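Shelf-picking arm: progress at the Susstead workshop

The arm has now been moved off the test bench and set beside the shelving unit, with the steel table on its right as the put-down area. The base is the Giltia casting bought second-hand last June. It needed two new bearings and a replacement for the wrist cable, which had worn through where it passed over the elbow. The wiring is now in a single loom with enough slack for a full turn of the shoulder.

Most of the remaining work is in the gripper. Crisp canisters were chosen as the main test item as they are light, round and all the same shape, and a poor grip shows up at once. The head camera is used for finding the lids. Bright patches on the steel are still being read as edges, and the exposure has been fixed at a lower value for table work.
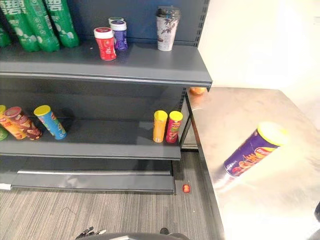
Leonidas Margaritis thinks the fault lies with the fingers and that the camera settings will make little difference. In his view the tips are too hard for a smooth tube, and a canister lying down should be taken across its middle at low force, with the wrist turned to match before the arm drops. He has offered to cast a softer pair.

The present tips close with a force of 40 newtons, set by a current limit on the Frerichs motor driver. The limit can be lowered in software, but below about 12 newtons the motor stalls before the fingers meet — friction in the lead screw is the likely cause. A Kasik screw with a finer thread is on order.

Members who use the 24-volt supply should note that it is now fixed to the arm's stand. Please do not unplug it while the green lamp is lit, as the brake on the shoulder joint is slow to engage.

Contact the newsletter editor | © Susstead Workshop | Back to top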